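How to Clean a Wire Dish Rack (and the Liner Under It)

Posted Oct 25, 2024 in Kitchen

Quick one today. Dish racks get gross and most of us just keep stacking clean stuff on them. Takes 13 minutes of real work plus a soak. No special products.

What you need

White vinegar
Dish soap
Baking soda
Old toothbrush
Two dry towels
A sink or tub big enough for the rack, or at least half of it

Step 1. Empty it

Everything out. Mugs too. Put away what's dry, towel off what isn't. If something has a ring of brown on it from the rack, set it aside and rewash.

Step 2. Soak

Hot water, a good squirt of soap, a cup of vinegar. Rack goes in. Mine doesn't fit flat so I do one end, flip, do the other. 15 minutes per end is plenty. Do not leave it overnight – vinegar on metal for that long is asking for trouble. And never mix vinegar with bleach. Ever.

Step 3. Scrub the bends

The long rails wipe clean in two seconds. The bends are where the gunk sits, expecially at the bottom where the dividers meet the base. Toothbrush, dab of baking soda, short strokes. Go down one side of the zigzag, turn the rack around, go back up the other. Rinse well. White film left over? That's hard water, wipe with straight vinegar and rinse again.

Step 4. The liner

Pull it up while the rack is soaking. Most people skip this part and it's the worst part. Mine's a flowered one, so stains hide in the pattern and you have to feel for them. Wipe both sides with soapy water. Fabric liner, check the tag first and wash it cold. Vinyl or plastic, a sponge is fine. Hang it over the shower rod. Wipe and dry the counter before it goes back down or you'll trap the wet and get that smell.

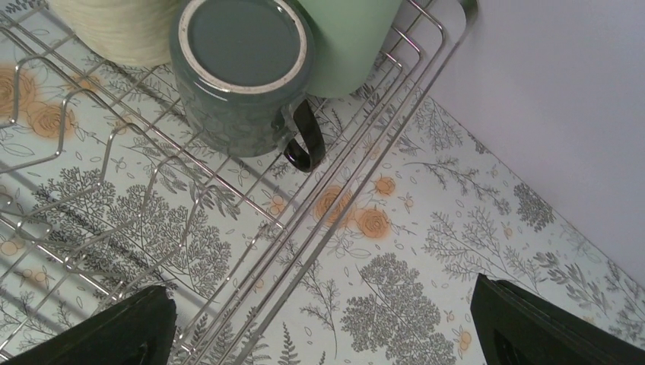 Step 5. Load it back up so it stays clean

Tall stuff along one side, plates in the dividers, leave gaps. Air has to move. Mugs with a deep foot hold a little puddle on the bottom when they're upside down, so give them a tilt or a swipe with the towel. Handles can lean on the wires, that's fine.

Don't pile pans on top. Bends the wires and then nothing stands up right agian.

How often

Rack – every 5 days if you cook a lot, otherwise once a week.
Liner – same day as the rack.
Toothbrush – toss it when it splays.

Rust spots?

Small ones: baking soda paste, let it sit, rub with the grain, rinse, dry right away. If it comes back in the same place the finish is probably gone there. Time for a new rack. I had a Flostar before this one and it went at the feet first, so check the feet.

Next up: the drawer under the sink. Should be up before December.

Filed under: kitchen, dishes, quick cleaning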